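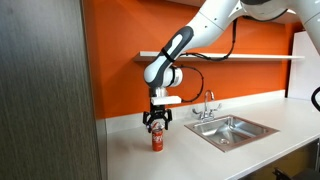 How to Write a Film Synopsis That a Programmer Will Read to the End

Most advice on writing a synopsis comes from people who sell courses on writing synopses. I have read a lot of it and I don't trust much of it. You'll hear that a synopsis must have a hook, that it must be written in the voice of the film, that it should leave the reader wanting more. That last one does real damage. A festival programmer who is left wanting more has been left without the information they asked for.

What follows is the method I use for thrillers and other plot-heavy films. I'll use a made-up plot of my own, called Drastudley, because it is easier to show the steps on something you have no feelings about.

Step 1. Find out which document they want

A logline is one sentence. A short synopsis is a paragraph and can hold back the ending. A full synopsis is a page or so and tells everything, ending included. Submission forms mix these words up all the time. If the form gives a character limit, believe the limit over the label. If it says "synopsis" and allows 3,000 characters, they want the whole story. If it says "synopsis" and allows two lines, they want a logline and somebody named the field badly.

Don't write one text and trim it for all three. People say this saves time. I tried it for years and the trimmed versions always read like something with holes in it.

Step 2. Write down who wants what

Before any sentences, list the main characters and one want for each. For Drastudley it looks like this:

The ferry pilot wants to keep her license.
The insurance man wants her to admit the crash was her fault.
Her brother wants both of them to stop asking where he was that night.

If a character has no want, leave them out of the synopsis. They can still be in the film. This is where directors get upset, usually over a part played by a friend.

Step 3. Write the turns, in order

A turn is a point after which somebody can't go back to what they were doing. Put each on its own line, with no adjectives. A feature-length thriller may have a dozen scenes you are proud of and only a few real turns. My test is dull but it works: if you delete the line and the next line still makes sense, it wasn't a turn.

For Drastudley:

The pilot finds a page missing from the ferry's log.
She lies about it at the hearing.
The insurance man learns she lied and offers her a deal.
She finds the page in her brother's house.
She burns it and takes the blame.

I had a chase through a fish market in there at first. It failed the test.

Step 4. Join the lines

Now turn the list into prose, present tense, third person. Name each character once, with whatever the reader needs to know about them, and then keep calling them the same thing. A pilot who becomes "the captain" in one paragraph and "the troubled sister" in the next is three people to someone reading fast.

Here is the opening of mine:

"After her ferry runs aground in fog, a pilot discovers that a page has been torn from the log. She tells the hearing the log is complete. An insurance investigator who stands to save his company a large payout knows she is lying, and offers to keep quiet if she accepts full responsibility."

It isn't beautiful. I don't think it has to be. I've seen the claim that style in the synopsis proves style in the film, and I've never seen anyone back it up.

Step 5. Say how it ends

Write the ending as flatly as everything else. No "in a shocking finale," no questions. "Will she tell the truth?" wastes a line that could have told us.

If the ending is ambiguous on purpose, describe what is on screen and stop. "She watches the ferry leave without her" is enough. Don't explain what it means.

Step 6. Cut the sales talk

Go through and strike gripping, haunting, pulse-pounding, visceral, taut, and any sentence that begins with "In a world." Strike "spirals out of control" too. Then strike comparisons to famous films. A line like "in the tradition of" some classic invites the reader to picture a better movie than yours.

Themes go as well. "A meditation on guilt" tells me nothing about a ferry. There's usually a separate box for a director's statement, and if you must meditate, do it there.

Step 7. Check it on someone who hasn't seen the film

Give it to them, take it away, and ask them to tell you the story. Don't ask if they liked it. Everyone likes it. Wherever they get the order wrong or invent a reason for something, go back and fix that sentence.

What about templates and software?

You can buy synopsis templates, and some screenwriting programs will assemble a draft from your scene cards. I'm not against them, but I haven't found one that can tell a scene from a turn, and that is most of the work. The drafts come out as a string of "then" and "meanwhile." If you're stuck on a blank page one might get you moving. I wouldn't pay for it.

One last check before you send: character names spelled the same way as in the credits list, running time matching the form, and no leftover notes to yourself in brackets. I once submitted a page that still said "[fix this, why does he go back??]" in the second paragraph.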